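Call for Participants: Evening Meals and Sleep Study, Haltach
Posted Feb 28, 2023, by the Mindoler study office
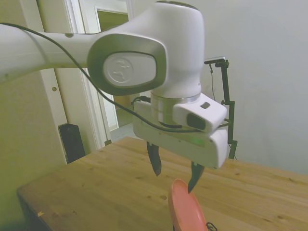
We are looking for 100 adults who live in or near Haltach to take part in a study of evening meals and sleep. The study runs for six weeks, starting in May. So far 89 people have asked for the sign-up form, but not everyone who asks will be able to join, so please apply even if you think you are late.

What you would do

You would keep a short diary of what you eat after 5 p.m. and what time you go to bed and get up. Most people need a few minutes a day to fill it in. You can use the paper booklet or the web form, but please stick with one for the whole study.

For two of the weeks we will ask you to move your evening meal earlier than usual. We will tell you which weeks at your first visit. You choose your own food throughout – there is no diet to follow and nothing to buy.

There are two visits to our rooms on Innes Street, one at the start and one at the end. Each takes an hour. At the visits we measure height, weight and blood pressure and go over a questionnaire with you. No blood is taken.

Who can take part

You must be 18 or older and eat an evening meal at home on most days. You should not be working night shifts or planning to travel across time zones while the study is running. People who take prescription sleep medicine cannot join this time. If you are pregnant or have diabetes, please talk to your doctor before you apply.

Two people from the same household may both take part, but each needs a separate form and a separate diary.

Payment and travel

You will receive a gift card at the end of the study. If you leave early you will be paid for the weeks you finished. Bus fare to Innes Street is paid back on the day if you bring the ticket. Parking behind the building is free, and the entrance on that side has a ramp.

Your information

Diaries are stored under a number, and your name is kept in a separate file. We do not share anything with employers or insurers. You can leave the study at any point without giving a reason and ask us to delete your diary.

How to apply

Pick up a form at the Haltach public library or at the front desk on Innes Street. You can also ask for one by mail. Return it to the study office before the end of April. We will write to everyone who applies – including those we cannot place – before the first visits are booked.

Last updated: first visit details and parking

Recent notices
Part-time diary clerk, Mindoler study office
Muvside walking survey: results now at the library
Evening receptionist wanted, Innes Street
Hearing study for adults over 60, Muvside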